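The Small Web Is Humming Again

A growing band of hobbyists is publishing in plain text, on protocols most of us forgot, and having a wonderful time of it

15 Jan 2021

The first page I ever loaded in Cladby was a list of somebody's tomatoes. It had variety names down the left, sowing dates down the right, and a note at the bottom saying the possums had got the lot. No pictures, no banner asking about cookies, no box sliding up to offer me a newsletter. It arrived before I'd taken my finger off the key, and I sat there in my kitchen grinning at it like a kid.

I had gone looking for the small web because a friend kept sending me addresses that my ordinary browser couldn't open. They began with gopher, or with gemini, and for a few months I ignored them. Then came the long, quiet stretch between Christmas and the middle of January, when it was too hot to do anything outside after ten in the morning, and I finally downloaded a program that could read them. I've hardly been out of it since!

Gopher is the older of the two. It dates from the early nineties, and for a short while it looked like a perfectly good candidate for the way everyone would get around the internet. You connect to a server, it hands you a menu, you pick a line, and you get either another menu or a file. The web came along with its links in the middle of sentences and, before long, its pictures, and most people packed up and moved. A few didn't. Some of their servers have been rebuilt many times over on newer machines, but the menus still look much as they always did.

Gemini is the newcomer, announced in 2019, and it sits somewhere between Gopher and the web. Pages are written in a very light sort of markup, with headings, lists, quotes and links, each link on a line of its own. Every connection is encrypted. There are no scripts and no cookies, and the page has no say in what it looks like. Your own reader decides on the fonts and colours, so if you want everything in fat green letters on black (I do, some evenings) you can have it.

Cladby reads both. It's a terminal program, one person's spare-time work, and its whole manual fits on a screen and a half. You move with the arrow keys, you press b to go back, and bookmarks live in a text file you can edit by hand. I tried a couple of graphical readers as well and liked them, especially one that gives each site its own colour so you always know whose place you've wandered into. But Cladby is the one I open with my coffee.

What surprised me was how much there is to read. I'd expected a museum. The listing I use most, a directory called Galang, had 400 sites in it when I started, and new ones turn up at the top of the page most mornings. There are recipe collections, ham radio logs, a serial novel set on a grain train, long arguments about keyboards, and a great many diaries. The diaries are the heart of it. People in Gopher have called them phlogs for years, and the Gemini crowd say gemlogs, and both words are terrible and I've become very fond of them.

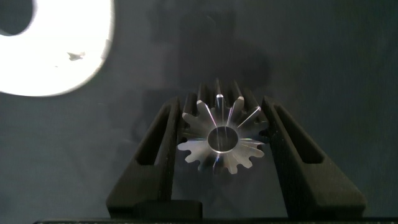

A good phlog reads like a letter. The writer assumes you've got time, and that you'll skip the bits about their mail server if you aren't interested in mail servers. One I follow posts from a houseboat and spends whole entries on the weather. Another has been working through a shelf of old programming manuals, a chapter at a time, typing in the exercises and reporting on the errors. There's no comment box under any of it. If you want to answer, you send an email, or you write your own post and hope the other person comes across it. I've done both, and the replies I've had were long and friendly, and one came with a bread recipe attached.

Naturally I wanted a place of my own. You can run a server at home on almost anything that will stay switched on, and plenty of people do, but I began on Rakia, which is a shared machine of the sort known as a pubnix or a tilde. You apply by email, tell them a little about yourself, and a few days later you've got a login, a folder for your files and a chat room full of people who are up at odd hours. Accounts are free. Mine came with a storage limit that would make a phone laugh, and I've used next to none of it. A post of 4000 characters takes up 4000 bytes or a whisker over, and I could write one every day for years.

Putting up the first page took me four tries. Gopher menus want a tab between each part of the line, and my editor had been helpfully turning my tabs into spaces. On the screen, the two looked the same. The server, quite reasonably, refused to have anything to do with them. Somebody in the chat room spotted the trouble from my description alone, and then three others chimed in to say they'd done the same thing. If you're starting out, check your tabs!

Gemini was easier. I wrote a file in plain text, put a hash in front of the title, saved it in the right folder and there it was. Since then I've added a page of walks near my place, with notes on which ones have shade, and a list of every library book I read last year. It's hardly literature. But I've enjoyed tinkering with it more than anything I've done on a computer since I was at school, and I think a good part of the pleasure comes from being able to understand the whole of it. The Gemini specification can be read over lunch. Writing a basic client is a weekend's work for a keen amateur, and dozens of people have had a go.

There are drawbacks, and the regulars will cheerfully list them for you. Search is patchy. Kulard, the search engine I use for Gemini, is quick and well looked after, but it only knows about pages that something else links to, and it takes the odd day off. Sites vanish when their owners move house or lose interest. A lot of the writing is about the small web itself, which can make you feel as if you've joined a club whose favourite topic is the clubhouse. And you won't be doing your banking there, or booking a dentist, or sending your mum photos of the new puppy in any way she'd thank you for.

Readership is tiny, too. My old blog on the web used to get 3000 visits in a decent month, mostly from search engines and mostly for one post about fixing a printer. I don't know how many people read me now. Rakia doesn't keep those figures and I've stopped wanting them. I write differently without them, more loosely, with longer sentences and fewer headings, and I'll happily put up something half worked out and come back to it on the weekend.

If you'd like a look before installing anything, there are proxies that show Gopher and Gemini pages in an ordinary browser, and they're fine for a first visit. I'd still suggest getting a proper client fairly soon. The speed is half the fun, and so is the quiet. Start with Galang, pick a title that makes you curious and follow the links out from there. Most people keep a list of the sites they like at the bottom of their front page, and those lists are better than any directory.

The tomato grower, by the way, has replanted. There's netting this time, double thickness, and the latest entry says the first fruit has set on the cherry varieties. I've bookmarked the page and check it before the news.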